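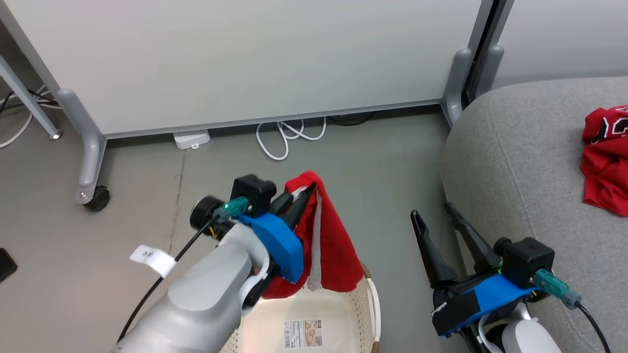 Workshop notes: the laundry build

The two-arm build at the Riltent shared workshop has reached the stage where it can be left to work through a pile of clothes with one person watching. Parviz Azimi started it in May as a home project, ran out of room in his spare bedroom, and moved it into the back bay when the bench space came up. Members have been asking what it does and when they can have a go, so he agreed to put the details down for the newsletter.

The job is simple to state. Clothes are left on the couch, one arm picks up a piece, and the piece goes into the basket. Later on the same rig is meant to take clothes out of the basket and lay them flat, but that part hasn't been started.

The arms are a kit design called the Atamari, put together from bought motors and a lot of printed plastic. Parviz printed the gripper mounts himself in blue, that being the colour left on the shelf. Each mount carries a small camera that looks down at the fingers, and a third camera sits up high between the arms. The cables plug into the side of the camera modules with teal connectors, and most of the faults in the first couple of months were traced to those plugs working loose when the wrist turned. The fix was more slack in the cable and a tie further back along the arm. Handwritten tags went on at the same time, after an evening lost to swapping left and right.

Cloth is harder than it looks. A box or a cup keeps its shape, so the arm can be told where to take hold of it. A shirt is never lying the same way twice. The fingers need to close on a fold with enough material in it to hold, and if they come down on a flat stretch they slide off. Parviz tried foam on the fingertips and then a strip of bicycle tube. He went back to the plain black fingers when he found that the angle of approach mattered more than the grip.

The program learns from recorded runs. Someone drives both arms by hand from a second, smaller pair, and the recording is kept if the piece ends up in the basket. By the last count there were 649 recordings on the drive, and 203 of those were thrown out for bad camera footage or a stalled motor. Parviz would like more people driving. His own runs all have the same habits in them, and the arms have picked those up, including a pause over the rim of the basket that serves no purpose.

Red sports tops have been good practice pieces. They show up well against the grey couch and the grey floor, and the slippery kind teaches the fingers more than a tea towel does. Dark socks remain a problem. So does anything with a drawstring, which can catch on the gripper and get carried back to the couch.

The basket is a cheap plastic one and the product sticker is still on the bottom. Please leave it there. The recordings all have it in view, and when someone swapped in a different basket for an afternoon the left arm began letting go too early. The same goes for the couch and the white panel behind the rig. If you need to shift them for a class, mark the floor first and put them back on the marks.

Spending so far is $470 over the original budget, mostly on replacement motors. Sharifi, the surplus shop, let us have the last batch at cost, and Fledach lent the bench supply we are running on until ours is repaired. Both have asked for their names to be in the newsletter, so there they are.

A few points for anyone using the bay. The stop button is on the desk side — know where it is before you power up. Keep hair and lanyards well clear of the arms. Don't unplug chargers or adapters on the floor near the panel without asking. Food stays in the kitchen.

There are 7 driving slots open over the next month, each an hour long, and no experience is needed. The first ten minutes are spent getting used to the small arms, which are lighter than people expect. Put your name on the sheet beside the laser cutter or leave Parviz a note in his pigeonhole. Old clothes are welcome too, washed please, adult sizes only for now.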